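Does anyone have the full ride script for Clockwork Hollow at Dullby?

Fuentealba
I'm putting together a fan page for Clockwork Hollow, the dark ride that used to be at Dullby park. I have the safety speech and the first two rooms from an old home video, but the sound drops out when the cars go into the bell tower. What does the owl say there? Also, was the talking owl in the ride from opening day, or was it added later? My park map shows it but has no year printed on it.

Padgate512
The owl was not there on opening day. For the first season that spot had a plain clock face and a recorded chime. The owl came in the next December, when the ride was closed for the winter. I rode it both ways.

In the bell tower it says "Mind the hands, they bite at midnight," then the bell rings and the cars turn left. There was a longer speech at first, but it was cut when they sped up the cars to get 1300 riders an hour. I never heard a recording of the long one.

If your map has the snack stand called Stumdale Bakery on it, it is from the second year or after.
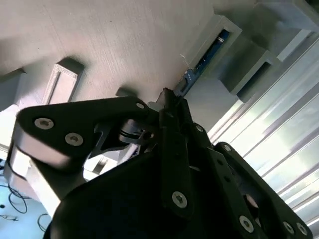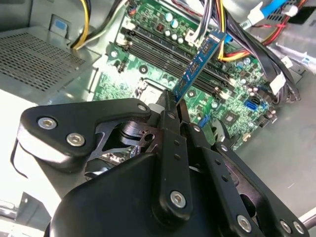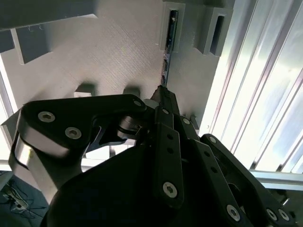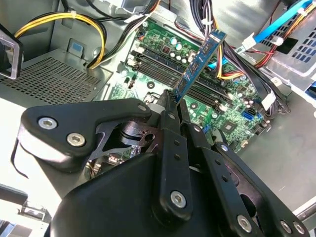
Close-up views. The second and fourth show a memory module over the motherboard.

cogfan28
i think the owl was always there but i was a kid so not sure. there was a plush of it in the gift shop, they go for a lot now

Stumdale
Padgate512 is right about the order. The opening year guidebook has a drawing of the bell tower and there is no owl in it. The line is also printed on the back of the souvenir button, but there it reads "Watch the hands." I would go with the ride audio over the button.

The long speech was on the cassette sold in the shop, side two, after the waiting line music. Mine is worn out and the middle is hard to make out. I typed up what I could hear and put it in the Dullby thread, post 3452.

Last edited Jan 6, 2025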